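Shoe Storage in a Shared Kitchen
Project report, Home and Interior Studies, Clonton College

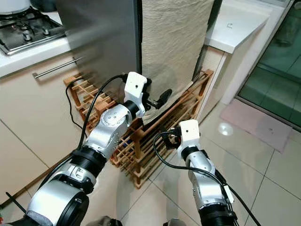 Most of the tenants at Skineck Court said their shoes ended up wherever there was floor, and one asked whether a rack in a kitchen could ever be anything but a nuisance. That question became the starting point for our project.

1. Aim
We wanted to find out whether an open wooden rack could hold everyday shoes in a flat with no entry hall, without getting in the way of cooking and cleaning.

2. The rack
The rack is made of thin orange-brown slats and dowels in stacked tiers. It stands on the tiles against the base of the kitchen cabinets, with a tall stainless steel side directly above it. We looked at a closed cabinet from Villca as well, but the doors needed 600 mm of clear floor to open and the walkway would not allow it. Our budget was $55, which also ruled out the Grorik bench.

3. Method
The flat used the rack for the whole of March. Tenants kept a sheet on the wall and wrote down anything that annoyed them. We swept the tiles each evening and noted where the dirt collected.

4. Results
Dirt fell through the slats and gathered on the tiles at the back, where a broom does not reach well. A vacuum nozzle got most of it. Boots were a problem. The spacing between tiers was less than 200 mm, so tall pairs had to lie on their sides and took up the room of two.

Complaints about shoes in the walkway stopped after the first week. Complaints about smell did not, and came mostly after rainy days.

5. Changes we would make
A shallow tray under the bottom tier would catch the grit. We would also leave out one tier to make space for boots. Fabric above the rack should be kept clear of the top tier so it does not pick up the smell or colour of damp leather.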